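When the robot does the bathrooms

The housekeeping supervisor at the Druvevitz, a guesthouse in Mandville, has worked there since it had half its present rooms. It now has 73, and since September a humanoid robot has been doing part of the cleaning round. We met in the linen room during her break. She asked for her name to be left out.

She says her first worry was the obvious one. "I thought, whose hours are going? I asked the manager before he'd sat down. He said none this year, and I got him to put it in writing."

The robot's list of jobs is short. It picks up litter from the floor, clears what guests leave by the sink and puts it in the bin. Toilets, showers and beds are still done by hand. The software comes from a firm called Karimi, which sends a technician on bathroom days.
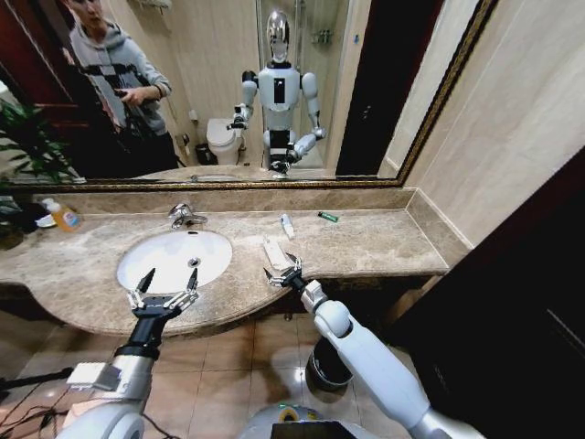
At the vanity unit, with both arms over the marble counter.

"The sink is the hard part," she says. "People think it's the floor. But a counter has soap on it, a lighter, a tube of something, a bit of paper. You and I know which of those is rubbish. It has to be told, and then told again when the next guest leaves something else."

She was asked to write down the rules her team uses. They had never been on paper. Anything with writing on it stays. Anything half full stays. The list came to 2 pages, and new starters are given it as well.

The pace is slow. In its first full month the robot finished 106 bathrooms, and a person checked every one. "I can do one in the time it takes to get itself lined up with the basin. I'm not being rude about it. It doesn't get a bad back, and I do."

Backs come up often. Before the robot arrived, her team bent down for every tissue and receipt in every room.

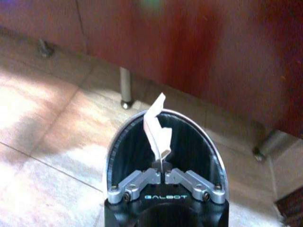

"It's the bending that finishes people in this job," she says. "Two of mine went part time over it. If it only ever picked up paper I'd still want it on my corridor."

Other things have changed less happily. The girls used to work in pairs and talk. Now one of each pair may spend a morning near the machine, waiting to check its work, and some find that dull. She has started swapping them over at lunch. There is also a logbook, 832 entries long when I saw it, and filling it in is extra work that no one is paid extra for. She has raised this with the manager twice.

Would she send it back? She thinks for a while. "No. But I'd want us asked first next time, before the thing is in the lift."

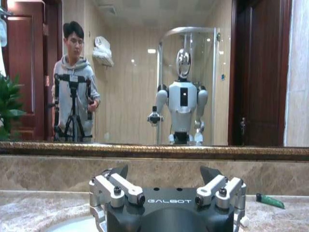
What happens next

The Druvevitz will decide after the summer whether to keep the robot on. Its sister house, the Jinima, is waiting for the result before it orders one. The supervisor has asked for three things in any new agreement: paid time for the logbook, a say in which rooms it does, and the promise on hours renewed in writing. She has had a yes to the first.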